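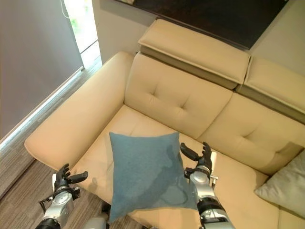
Jean MacBrayne

I have been meaning to write about naps for ages, and every time I sit down to do it I get sleepy, so you can draw your own conclusions about how this post has gone (it is my fourth try).

My mother was a great napper. She'd go off after lunch with her shoes still on and the radio muttering away, and you weren't to touch that radio, because if you turned it down she woke up straight away and asked what you thought you were doing. My father claimed he never slept in the daytime. He rested his eyes. He rested them with his mouth open and the paper over his chest, every Sunday of my childhood, and I used to creep past him to get at the biscuits.

I took after neither of them. For most of my working life I got through the afternoon on tea and bad temper. I thought of a nap as something for babies and people with flu. Then I finished at Kadis last July, after 16 years in that accounts office with the window that wouldn't shut, and within a week I was asleep by half past two every single day. I woke up cross with a crease down my face and no idea if it was morning.

So I've been working at it! It is a skill like any other, and I was doing it badly.

The first thing I got wrong was time. If I have longer than half an hour I'm finished. I once did 120 minutes, flat out, and spent the evening wandering round the kitchen opening cupboards. I couldn't have told you my own postcode. Twenty minutes is lovely, though. You barely go under, you hear the odd car, and then you're up again and quite pleased to see everybody. I set the oven timer, since it's far enough away that I have to get up and walk to it.

The second thing was lying in bed. Bed is far too serious. Once I'm under a duvet my body thinks that's it for the day, and no timer in the world is going to argue. The sofa is right. You want to be a tiny bit uncomfortable, feet up, one cushion, and a cardigan over you instead of a proper blanket.
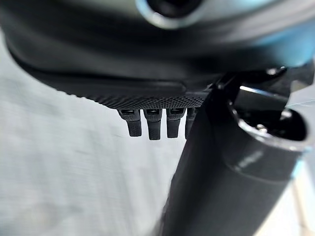

What to have on in the background

This matters more than you'd think. Silence is no good to me at all, I lie there and remember things I said in 1987. Music is all right if there are no words in it, but I start tapping.

Best of all is sport I don't understand. My brother-in-law left a box of old motor racing tapes here, years and years of it, and there is one from Mosport that I must have slept through thirty times. It's just a long steady drone with a man getting mildly excited over the top. I have never seen who wins. I don't want to know, either, so please don't write in.

Old films are risky. I put on a Hepburn one a few weeks ago thinking I knew it so well that I'd drift off before the end of the credits, and of course I watched the whole thing, had a little cry, and then it was time to peel the potatoes. Nature programmes are fine until something gets eaten.

Cricket on the radio is perfect but you have to wait for the season, and goodness knows what sort of season we'll get this year. 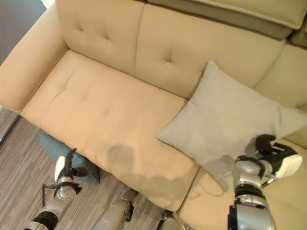
Getting up again

I used to make tea the minute I woke. My friend Moira swears by having a coffee before she lies down, so that it wakes her from the inside, and I did give it a fair go. All that happened was that I lay there wide awake with my heart going like a sewing machine. It may suit you better.

What I do now is open the back door and stand on the step. Even in the rain. I look at the pots, I say something rude to next door's cat, and by then my head has caught up with the rest of me. Then tea. And one biscuit, or two if they're the thin sort.

With everybody stuck indoors just now I've had a few messages from people who say they can't sleep at night and are knackered all day. I'm no doctor, and I'd say go easy on the naps if that's you. Keep them short and get them over with before three. My sister ignored this, slept from four until six, and was on the phone to me at one in the morning wanting to talk about curtains. 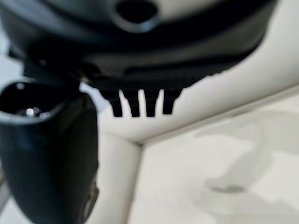

Leltard, April 2020

Anyway, the racing's on and I've got my cardigan. If you have a good trick for the crease down the face, do leave it in the comments, because mine is still there at teatime and the postman has noticed.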